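Slow hands at Nallwood

The Skuvden open day at Nallwood drew 28 visitors on 24 June 2022, most from firms that repair or resell office computers. The organizers had kept the program narrow. Curkberg, the group's robotics project, works on one job: getting processors in and out of used desktop machines without damaging the socket.

It is a harder job than it sounds. The contacts in a land grid array socket are fine springs, and a chip set down at the wrong angle can bend several at once. A person feels the chip seat itself. The arm has to work from camera views and whatever resistance it meets at the fingers.

Visitors stood 3 metres back and followed the work on a wall display. The bench is ribbed aluminum, with a grey 3D-printed fixture to the left of the computer case.

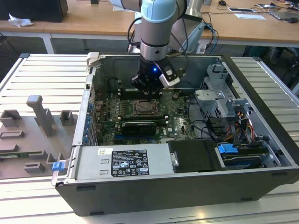
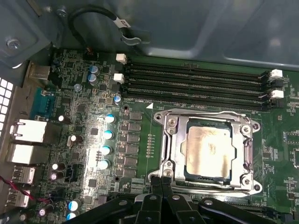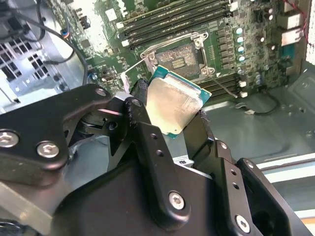
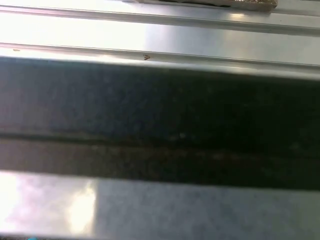 According to Rothe, the grasp is the part that still takes up most of the project's time, as a chip held slightly out of level has to be put down and picked up again before it goes anywhere near the contacts. Grip force is set low and left there. Old thermal paste adds to the trouble: it dulls the metal lid, and software that looks for a clean, bright square has less to go on.

Curkberg has logged 200 insertions on scrap boards. The target for the next stage is 7 consecutive swaps with no operator input, across more than one make of case. Cable routing is the main variable there. Two machines of the same model can come in with their wiring in different places, and a fixed approach path will not suit both.

Questions from the floor were mostly about cost per unit, and Skuvden gave no figure. Cooler removal, which comes before any of this, is still done by hand. A second session on memory modules was held in the afternoon for those who had registered for it.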